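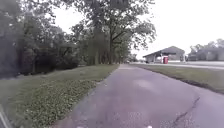

Monday, dye bench, 7:40 a.m.

Second walnut vat is ready and I am very happy with it! The hulls have been soaking since the end of last month in the big enamel pot, and when I lifted the lid this morning the liquor was so dark I couldn't see the spoon an inch down. Smell is strong but clean, more like wet leaves than anything rotten. Strained it through the old pillowcase, twice, and got a good full pot out of it.

Test skeins, all from the Skernine wool (the two-ply, scoured last week):

A — no mordant, straight in
B — alum, 2 hours, then in
C — alum plus a pinch of iron at the end
D — no mordant, left in overnight after the heat goes off

50 grams each. Tied with cotton, knots in the tie to tell them apart, one knot for A and so on. Please don't retie them with wool, it takes the color and then I can't find the end.

Heat up slowly. I had it too fast with the first vat and the skeins went in at different shades along their length, darker where they touched the bottom. Today it took 40 minutes to get to a bare simmer and I turned it down the moment it started to move.

10:15. A and B out for a look. A is already a warm mid brown, much deeper than I thought it would be with no mordant at all. B is yellower and brighter, a bit like toast. I honestly can't pick between them. Put both back.

11:30. Iron into a jar of hot water first, then into a small side pot with some of the liquor, and C moved over to it. It shifted while I was stirring! Went from tan to a gray brown in a few minutes. Pulled it early because iron makes this wool harsh if it sits. Rinsed it right away. Still soft so far, will feel it again when it's dry.

Water note: this is tap water. The Broltirgate batch was done with rain water from the barrel and came out redder, and I still don't know if that was the water or the hulls. Must do the same skein in both, same day, same pot size. I keep writing this down and then not doing it. The barrel has plenty in it.

Lunch, then reskeined the leftover Quintana cotton. It has never taken walnut well for me. I'd like to try it with a tannin bath first, then alum, then a long cold soak. Oak galls are in the paper bag behind the scales, 300 grams of them, enough for a proper go.

3:20 p.m. A and B out for good, hanging on the back rail. B lost more in the rinse than A did. Ran four rinses on each before the water came clear. D is staying put till morning with the lid on and the heat off — leave it alone, even if it looks done.

Questions for whoever is in next:

Does the Wikham recipe mean dry hulls or green ones when it gives the weight? It makes a huge difference and the card only says "hulls."

Is there a second thermometer? The one with the clip reads high, I checked it in boiling water.

For tomorrow: lift D, rinse, dry flat. Cut a short length from each skein and tape two rows into the shade book, one to keep closed and one for the south window. Exhaust bath goes back in the tub for a pale set, there's loads of color left in it. Buy vinegar. Wash the pillowcase separately from everything else!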